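Home Projects Reports Field Notes Contact

Comparing plot counts and satellite tree cover on the Senden restoration block

By Kerubo Rweyemamu
March
7 shares 2 comments

1. Background

The Senden block was cleared for charcoal and maize before the village land office closed it to cutting. Replanting followed, mostly with native species, and the block is now reported each year as "restored forest". The figure in those reports comes from a satellite tree cover product and has not been checked on the ground. The aim of this project was to compare that product with plot counts and to see where the two disagree.

2. Study area

Senden lies between the Rakena stream and the Traro road. The lower part is flat with deep red soil. The upper part is stony, and much of it carries old cashew trees that were left standing when the land was cleared. The two parts were treated as separate strata.

3. Method

Eighteen square plots were placed at random, split between the strata in proportion to area. In each plot all stems above knee height were recorded by species, and crown cover was read along two diagonal lines with a sighting tube. Nassoro Wanyama identified the seedlings. Where a plot fell across the stream bank it was moved uphill by one plot width.

The satellite layer was resampled to the plot grid. A plot was called "forest" if the product gave it a cover value above the national threshold. The error estimate used 2000 bootstrap draws, run separately for each stratum on a desktop machine in the department.
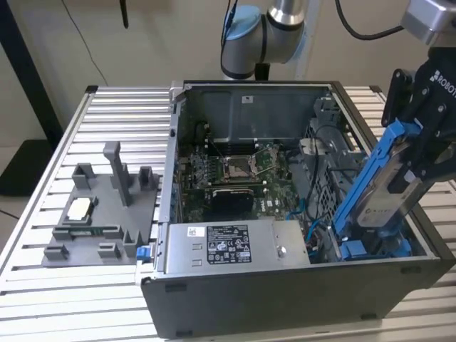
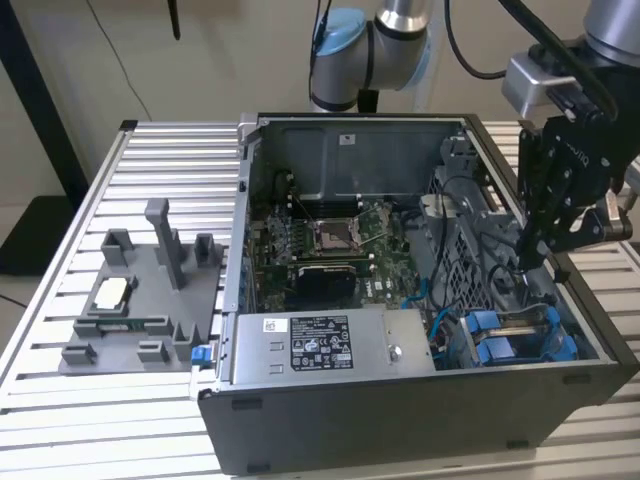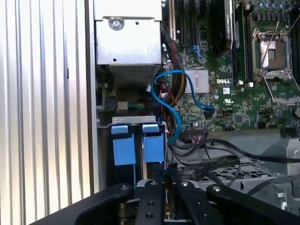

Draws were taken with replacement at plot level, so the small number of plots in the upper stratum gives a wide interval. This was accepted, as adding plots there would have meant a further field visit after the long rains had begun.

4. Results

A total of 214 stems were recorded. The lower stratum held most of them, and survival of planted stock was good close to the stream. The product called 7 of the plots forest. Five of these were in the upper stratum, where the cover came almost wholly from cashew crowns and few planted seedlings were found beneath them.

In the lower stratum the opposite error was seen. Several plots had dense young growth, but the crowns were narrow and the product returned values below the threshold. Stem count and satellite cover were only weakly related across the whole block — within the upper stratum alone there was no clear relation.

5. Discussion

The yearly figure for Senden reflects old trees more than new ones. It would have shown some forest cover even if no planting had been done. A baseline map made before planting would allow the cashew to be subtracted, and the land office may hold air photographs suitable for this.

Two limits should be noted. Crown cover by sighting tube depends on the observer, and both of us read plots without a shared trial beforehand. Some plots were also visited in the late afternoon, when low sun made the readings under cashew harder to take.

6. Further work

The plot corners were marked with painted stones and can be found again. The same counts should be repeated after the next dry season, starting with the lower stratum. The Clerodura nursery has offered its planting lists, which would let survival be worked out by species.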